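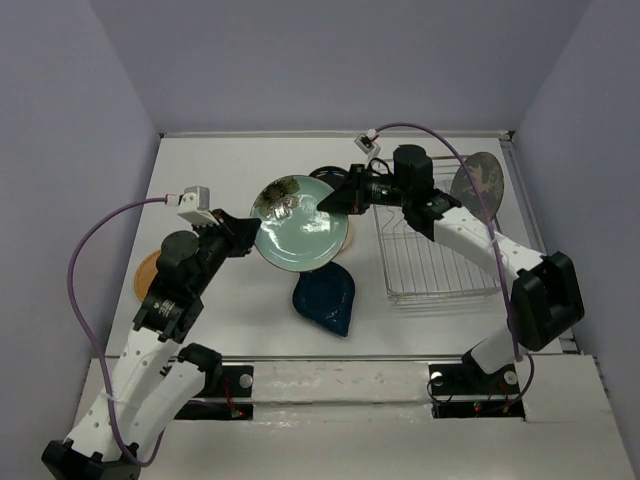 How to lay a table with plates that don't match

At some point in adult life you open the cupboard and discover that you own no set of anything. There were six matching dinner plates once. Then came a house move, two flatmates and a tiled floor in Uvulville, and what remains is a pile of orphans in various sizes. You can buy a new set. Or you can do what I do and pretend it was deliberate.

What you need

A pale, plain surface. A patterned cloth under odd plates looks like a jumble sale in a high wind.
Every plate and dish you own, including the ones at the back.
A cloth for wiping off the dust you'll find on the ones at the back.

Step 1. Get everything out

All of it, on the table, at once. Don't sort in the cupboard. My friend Wilma Rennie sorted in the cupboard and now has a smaller set than she started with.

Step 2. Choose the quiet plate

You want one large round plate in a soft colour that gets on with everybody. Pale green is very good at this. Cream will do, grey at a pinch. It takes the main food and sets the tone, so pick it first and build outwards.

Step 3. Allow yourself one show-off

Each table gets a single piece that visitors will comment on. Shells, leaves, fish, the cabbage bowl from your aunt – whatever you have. Put it near the quiet plate and give it room. Two show-offs side by side will argue all through dinner.

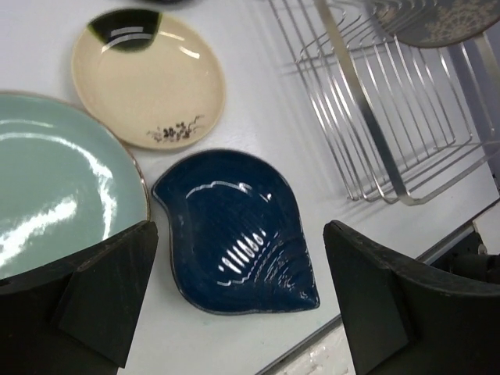

The blue shell next to the big green plate, with the cream one behind.

Step 4. Add a go-between

Now find something smaller that shares a colour with one of the others. The cream plate earns its place with that dark green patch of glaze, which nods politely to its large neighbour. The little sprig painted near the rim is a bonus. Turn a plate like this until you like the side that faces you, then leave it alone. I have lost whole evenings to turning plates.

Step 5. Check the edges

A thin brownish rim will make near strangers look like cousins. If your plates have nothing else in common, look at the edges before you give up on them. Plain white rims also work together, though they do make it feel a bit like a canteen.

Step 6. Decide what goes in what

Large plate: dinner.
Small plate: bread, cheese, or the cake you said you weren't having.
Shell: olives or salted nuts. Avoid anything runny if your dish has ridges, unless you enjoy washing up with a toothbrush.

If it still looks wrong

Take one thing away. If it looks worse, put it back and take away a different one. After that, dim the lights and serve the food quickly.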